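Open day at Lirimside: what I saw in the sorting and packing hall

I visited the open day of the Lirimside centre on October 31, 2022. I went because my neighbourhood group wants to start a small parcel service for students who live far from home, and I hoped to learn how other people organize such work. The bus from Galby takes 35 minutes and stops at the gate. Entry was free, but you had to register at the front desk and wear a paper sticker in the colour of your tour.

The first room

My tour began in the Kettler room, where they try out the contents of gift parcels before anything is ordered in quantity. The idea is simple: one thing to eat, one thing to play with, and a tray. I liked that the tables are dark grey and matte, so my eyes did not get tired from the lamps. The chips were Lay's, Sour Cream & Onion, which is also my favourite flavour.

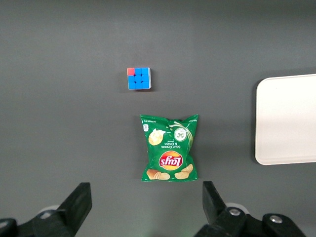
The packing hall

After this we walked to the hall. It is long and a little cold, and I recommend a sweater. There are 4 packing benches, and at the busiest time in May they send up to 188 parcels in one day. We were allowed to fold a carton ourselves. Mine was crooked, but the guide accepted it. She explained that the heavy things go down first and the bags go last - a bag of chips is mostly air and does not like to be under a jar.

I asked about the cost of postage to the north. The answer was that it changes too often to print on a sheet, so they look it up each morning.
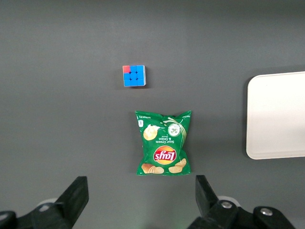 For our own group, the question of what to put inside is still open. Some members want only food, and I was of the same opinion before the visit. Now I think a puzzle cube is a good choice, even one with a single pinkish red square among the blue ones, because a student can keep it on the desk long after the chips are finished. The cube is also small beside the bag and would fill a corner of the carton which otherwise needs paper.

Getting home

The tour finished in the Olteten building with coffee and a date square. I missed the first bus and waited for the next one at the gate, where there is a bench but no roof. If you go, take bus 43 and bring coins for the locker.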